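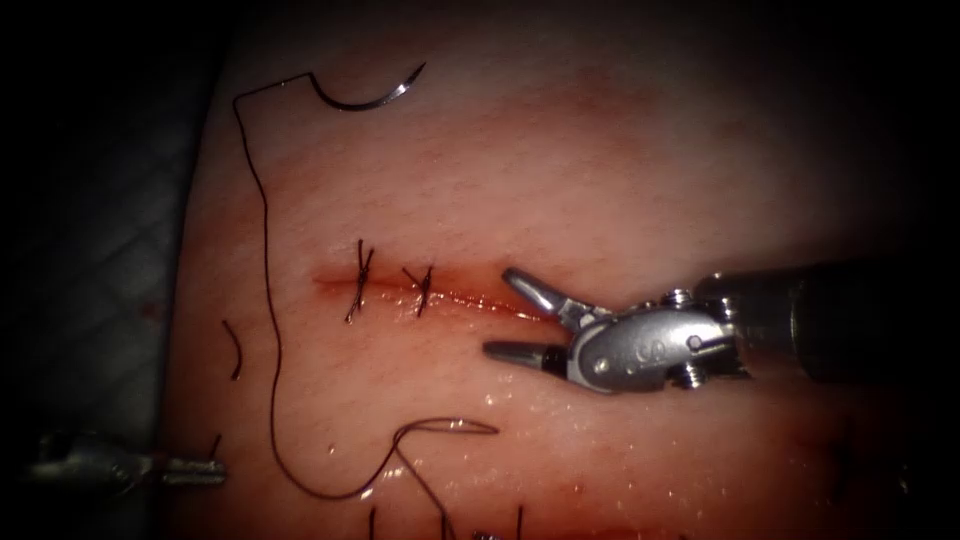 The fault that stopped work at the Clullaswood surgical skills laboratory in June lasted less than a minute and damaged nothing more costly than a practice pad. It has nonetheless changed the way the laboratory runs its robotic suturing sessions. Barry Kettle, who manages technical safety for the laboratory, agreed to discuss the incident and the review that followed it. He began with the ordinary work of the station. A session uses a pink, skin-like pad with a straight incision, which is closed with interrupted sutures by two robotic instruments. When two stitches have been tied and the right end of the wound is still open, one instrument may be waiting there with its jaws spread wide while the curved needle lies on the pad with its long thread attached. "People look at the needle, and they should," Mr. Kettle said. "My attention goes to the jaws. An open instrument near an open wound is a normal position. What matters is whether it will close when it is told to, and stay as it is when it is not."

On the occasion under review, the instrument did neither correctly. The station was running Fastdale, the control software through which stitching motions are either directed by an operator or carried out under supervision. The operator had released the needle and opened the jaws in preparation for a new grasp. The command to close was sent and was not obeyed. The operator sent it a second time. After a delay the jaws closed, opened and closed again, acting on both commands in turn, while the arm was already being moved toward the pad.

"The instrument took hold of the edge of the incision and pulled," Mr. Kettle said. "It tore the pad along one side of a stitch. The operator pressed the stop, and the arm held its position. That part worked exactly as designed, and I would like it recorded that the operator's response was correct."

Asked whether the operator had contributed to the fault by repeating the command, he said that the review had considered the question at length. "Anyone would have repeated it. If you press a pedal and see no movement, you press it again. A system that stores both presses and plays them back later has been built on the wrong assumption about how people behave."

The cause was found in the records of the control unit. Each jaw command passes through a queue before it reaches the motor that drives the instrument's wrist cables. Under normal conditions the queue is empty, and a command passes through it without any delay a person could notice. On this occasion a routine check of cable tension had started at the same moment, and the queue was held until the check had finished. The software had no rule for discarding a command that had become too old to be safe. The entry that allowed the team to reconstruct the sequence was number 3661 in the event log, where the hold was marked as routine information and raised no alert on the operator's screen.

"That entry troubled me more than the tear," Mr. Kettle said. "The machine knew it was holding a command. It wrote the fact down in a file and told no one in the room."

The laboratory reported the matter to Ukero, which supplies and maintains the station, on the same afternoon. Mr. Kettle described the supplier's response as prompt, although he noted a difference of opinion in the first exchange. Ukero's engineers initially classed the event as a delayed response. The laboratory asked that it be classed as unintended motion, a category that requires the equipment to be withdrawn from use until a correction has been tested.

"We had a fairly direct conversation about words," he said. "From the software's point of view, every movement had been requested. From the operator's point of view, the instrument moved at a time when no one wanted it to. I take the operator's view. The classification was changed, and the station was switched off."

It remained out of service for 14 days. During that time Ukero issued a correction under which any jaw command that cannot be carried out at once is canceled, and the operator is informed by a tone and a message. The tension check now runs only when both arms are parked. Pinheiro, an independent testing firm, was engaged to repeat the original conditions with the corrected software and to try others that the laboratory had not considered.

Mr. Kettle was asked whether the testing had brought any further problems to light. He said that it had produced one finding of a lesser kind. With the original settings, the message area on the operator's display could be covered by the enlarged camera view, so that a warning might be shown and still go unseen. The message area is now fixed in place.

The laboratory has also amended its own procedures. Before each session the operator opens and closes the jaws of both instruments well above the pad, and then repeats the test with the arm in motion. If a command appears to have been ignored, the operator is instructed to stop the arm and to send nothing further. Loose needles are to be brought under control before the arms are released from a stop. "A curved needle with a long thread on it can be caught by an arm that is only being moved out of the way," Mr. Kettle said. "We had no injury of that sort, and I do not intend to wait for one before writing the rule."

He was careful to limit what should be concluded from the incident. The station is used for training and development and is not connected with the treatment of patients. He would not accept, however, that the setting made the fault a minor one. "The habits a person learns on a pad go with that person," he said. "If we teach someone that an instrument sometimes hesitates and that you simply press again, we have taught something harmful."

Supervised stitching resumed on the restored station on June 27, 2020. Sessions in which the software carries out a full stitch by itself have not yet been approved. Mr. Kettle said that he would consider that request separately, after he had read the complete Pinheiro report and the operators had submitted their written comments.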